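The Long Wait on Fornwood Street

Inger Bjarnason keeps her court papers in a cookie tin, and she'll offer you coffee before she lets you near them. She has been fighting her landlord over a deposit since December, and she has grown rather fond of the clerk at the Bristau courthouse, who always asks after her knee.

The sum is $2,853. The judge, she says, gave the whole thing 7 minutes and put it off again.
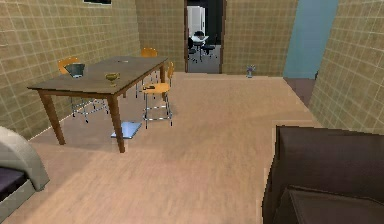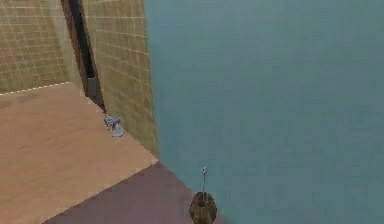
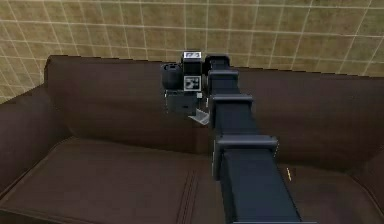 Her lawyer, Ardalan Parsa, has 49 cases like hers on his desk, and he talks about every one of them as if it were a cousin. Most turn on what counts as ordinary wear, a phrase the lease never bothers to explain. Take a wall of beige tile, with all those thin lines between the squares: is a dingy line damage, or just ten years of suppers? Parsa has heard judges go both ways, and he'd dearly like one of them to write it down.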